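Cell Notes: Keeping the Herness Arm Happy

Posted in: Shop Floor News, Robots, How We Do It
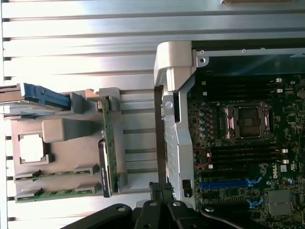
The wrist camera's view at the Herness cell, with the Dell chassis open on the right and the gray carrier on the left.

A lot of you stop by the teardown cell at Prelley and ask what I do all day if the robot does the work. Well, mostly I look after the robot! So I promised I'd write up the routine, and now you're stuck with it.

First thing is the fingers. They're black, they're held on with round bolts, and I check every one of those bolts with a driver before the first chassis goes on the bench. We do a proper torque check every 500 cycles and swap the finger pads at 1,000, but a quick turn by hand each morning has caught more trouble than the schedule ever did. Back in July I found one that was half a turn out and we'd been blaming the software for a week (sorry, software).

Then the camera. The ribbed metal we use as a work surface is great for parts – and terrible for light. You can see how washed out the upper left gets. I've turned the lamp down to 60 percent and tilted it, and it still glares, so my next try is a diffuser from Hamdan. If that doesn't do it, I may just paint the bench and ask forgiveness later.

After that I teach the reference points. For this board I use the CPU socket, a bank of four memory slots above it and another four below. They're nice straight lines and the arm finds them well. The blue connector latches lower down are handy too, the color stands out so much against the green. I keep the fingers well up while I jog over an empty socket, by the way. Those pins bend if you so much as look at them, and a bent one means the board goes in the scrap bin instead of the resale pile.

The carrier gets its own set of points. Ours has a blue lever along its upper edge and a riser board standing up on the right side, and that riser is the thing to watch. My approach path used to come in low from that side and I didn't love it, so there's now an extra waypoint that lifts the wrist 13 millimeters before it swings across. It costs a little time. I can live with that.

Last job is the backup. I save the program under the new date (10/21/23 is the current one) and put a copy on the Prirnton drive. Please, please don't edit the old one!

If you want to learn the morning check, come find me before the first shift break and bring your own safety glasses.

Recent items
Parts Bins Are Moving in the Prelley Building
Hamdan Lamps: What We Ordered
How to Log a Robot Stop
Prirnton Drive Folder Cleanup

Search newsletter
Enter keyword Go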